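Silk Flower Sorting, Skirkell Room — Progress Report, March
To: Sesto small grants desk

Sorting is under way on the long white table, hydrangeas to one basket, roses to the other. 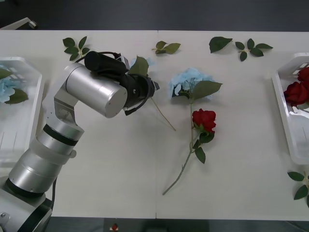

Eusebio Ibarra wrote back to the last report asking why we don't sort by stem length first, as the arrangements get built by height anyway. Fair point. Tried it for one morning. Slower, and the leaves came off more. Back to sorting by kind, then length after, inside each basket.

Where we are:
Stems in the donated lot: 448
Sorted so far: 300
Too faded or bent to use: 41, set aside for the kids craft table

Loose leaves are a nuisance. They drop off the stems when you pull them apart, so we keep a bag for them now and glue the good ones back on at the end of the day. Glue is from Babić, sets fast, smells awful — windows open.

Spending: baskets and glue bought, floral wire not yet. Zustum quoted for 100 vases, quote is good thru the end of the month. Need a yes or no from you on that one pls.

Next: finish the hydrangeas, wipe the dusty ones, start on the table arrangements for the spring lunch. Roses look like the bigger job, more of them and the petals hold dust. Might need two extra afternoons in the room, will confrim once the hydrangeas are done.

Receipts to follow seperately.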